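Nornbridge is heading to Switch in June, and there's a hand-drawn map in the box

Good news for anyone who has been waiting patiently (or not so patiently, judging by the messages we get) for a portable version of Nornbridge. Burkari has confirmed that its gentle ferry-and-folklore adventure will arrive on Switch in June, a little later than the studio had first hoped but with a fair bit more in it than the version PC players have been enjoying.

If the name has passed you by, Nornbridge puts you in charge of a small river ferry in a valley where the only bridge has been missing for 300 years. Everybody remembers it differently, and as you carry passengers from one bank to the other you gather up their stories and slowly work out where the bridge went and who might have wanted it gone. There is no fighting to speak of. You steer, you chat, you mend the boat when it needs mending, and if you are anything like me you spend far too long picking out the right lantern for the bow.

The Switch edition includes everything from the PC release along with the Privdale chapter, which takes the ferry upstream to a mill town that was only ever mentioned in passing before. Burkari says Privdale adds 50 new passengers, each with at least one tale to tell, and a second ending that can be reached whether or not you have finished the main story. PC owners will get the chapter as a free update on the same day, so there will be no sulking on that side of the river.

Designer Poul Juhl told us the team had been wanting to go back to the mill town for a long while. "We had a drawer full of people who never made it on to the boat," he said. "There was a clockmaker, and a pair of sisters who will only travel if they can sit at opposite ends, and a man with a goose. I was very fond of the goose. When we started on the Switch version it seemed a good moment to open the drawer again and see who still made us laugh."

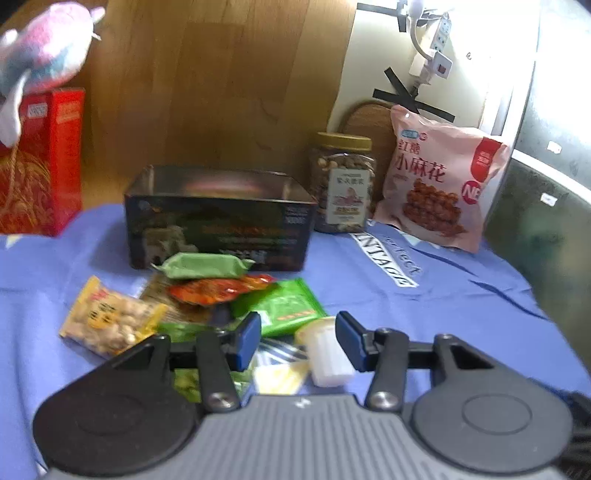 The controls have been looked at again too. Steering now works with either stick, text can be made larger in three steps, and there is an option to have the river current slow down whenever someone is speaking, so that you needn't choose between listening to a good story and missing a rock. Touch controls work in handheld mode for the journal and the map, although the boat itself still needs buttons. Saving can be done at any jetty, as before, and now also in the middle of a crossing, which will be a great relief to those of us who play on the bus.

Music fans will be pleased to hear that Willy Wouters is back with new pieces for Privdale, most of them built around a wheezy old harmonium that he picked up at a house sale and has been repairing ever since. The mill has a theme of its own, which changes with the height of the water, and Wouters says it took him longer than the rest of the chapter put together.

Now, the box. The download will be joined by a physical edition from Brynjólfsdóttir, the small publisher that looks after Burkari's boxed releases, and it comes with a folded paper map of the river, drawn by hand and printed in two colours. A signed version will be sold through the publisher's own shop, limited to 374 copies, and orders for it open on Saturday at ten in the morning. Almost 2 in every three of the signed copies of Burkari's last game went on the first day, so it may be worth setting an alarm if you have your heart set on one. The ordinary boxed edition isn't limited and should be in shops alongside the download.

We don't have a price for either version yet, and the exact day in June is still to be announced. A demo covering the first evening on the river is planned for the week before launch, and your progress will carry over into the full game, lanterns included.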